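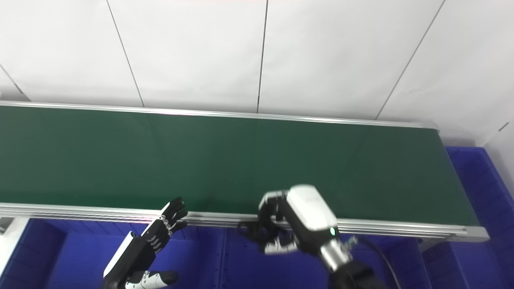 Dirora Recipe Set

Dirora is a collection of 300 home recipes for salads, dressings and cold side dishes, typed up from handwritten cards and put into one consistent layout. It was started in Skarneck by Monique Arnaud and is now looked after by Murray Kerslake and Songül Kurtuluş.

Contents

recipes.csv — one row per recipe
ingredients.csv — one row per ingredient, linked by recipe_id
notes.txt — remarks copied from the backs of the cards

Of the recipes, 124 are salads and 56 are dressings. The rest are slaws, pickles and cold grains.

Fields

title: as written on the card, spelling kept
serves: whole number, blank if the card didn't say
amount and unit: US cups and spoons where given, otherwise the cook's own words ("a handful", "enough to coat")
season: spring, summer, fall, winter or any
source: initials of the person who lent the card

Cleaning

Oisín Hayes merged duplicates when the ingredients and the method both matched. Two potato salads with different dressings stay as two recipes. Oil is recorded as olive, neutral or nut. Brand names were dropped. "Vinegar" with no other detail is left as vinegar — please don't guess at the kind.

Known problems

16 recipes have no amounts at all. They are marked incomplete = yes.
Allergen tags cover nuts, dairy, egg and fish only. Sesame and mustard are not tagged, so check the ingredient list.
Most of the pickles are refrigerator pickles. None of them has been tested for shelf storage.

Changes

Tue 13 August: fixed the swapped teaspoon and tablespoon values in the Lunde cards. Tayla Kingi found these while making the dill dressing.
January: added the season field and the Skustport cards.

Use

Free to copy, cook from and change. If you reprint a recipe, keep the source initials with it. Send corrections to Songül with the recipe_id and the line that needs fixing.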